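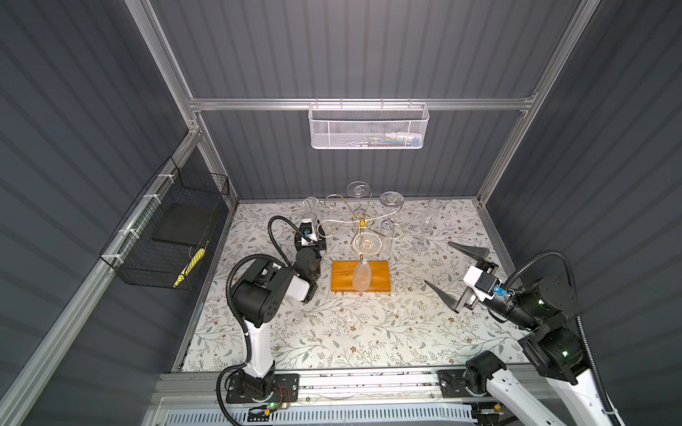 How long should I let a paint sample sit on the wall before I decide? A full week if you can stand it, and look at it at breakfast and again with the lamps on.

We got that one a lot after the February item, so that's where I'm starting. Quick one this month, I'm typing between coats.

The back bedroom. Finally. You may remember it was beige, with a beige border, and beige blinds that came with the house. All gone. Went with Whitlock, a soft gray green, on three walls and left the window wall white. I wanted all four. Kamala Nadar talked me out of it when she came by with her fan of chips, and she was right, the window wall is in shadow all morning and the green went to mud on it. So — white. Warm white, mind you, the cold one looked like a dentist.

Bed is against the long wall now. Should of done that years ago. There's room to walk past without turning sideways and the closet door opens all the way.
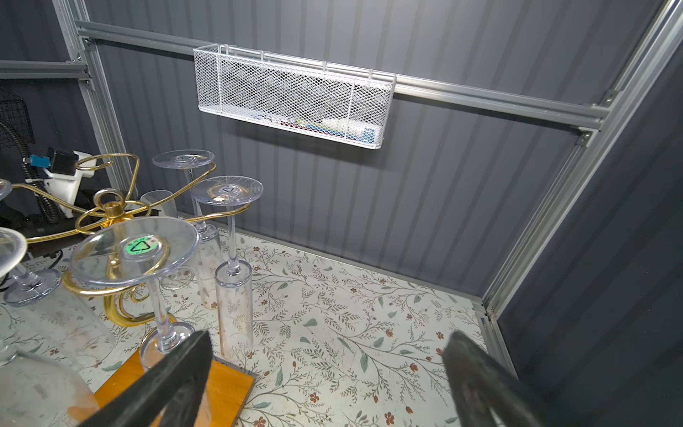
White mesh basket, hung on a rail.

Curtains. I had my heart set on the lined linen at Torham and then I saw the price for two windows. No. Bought unlined, hemmed them myself, crooked on the left, the chair hides it. Total for the room came to $123 in paint and rollers plus about $100 for the curtains and the rod. The rug I allready had.

Compare that with the kitchen quote. Hugo Alcaraz went through it with me line by line and it was $3,357 before counters. Before counters! We're painting the cabinets instead and keeping the old pulls, which I've decided I like. More next month if I'm still speaking to anyone in this house.

A few of you asked about the lamp in the last issue. It's the Getura, small size, cream shade. The big size is too much for a nightstand, I tried it. Use a warm bulb. And the quilt was my aunt's so no, I can't tell you where to get it.

Still stuck on the hallway. Long, narrow, no window, one sad ceiling light. Ideas so far: stripes (no), mirror at the end (maybe), dark paint and just lean into it. I have a sample pot of Viltlow, a sort of inky blue, and I'm going to try it behind the coat hooks first where it won't matter. If you've gone dark in a small hall write and tell me how it looks at 7 a.m. in winter.

Reader rooms: send yours in. One or two photos, paint names if you know them. I have space for two next issue.

Second coat's calling.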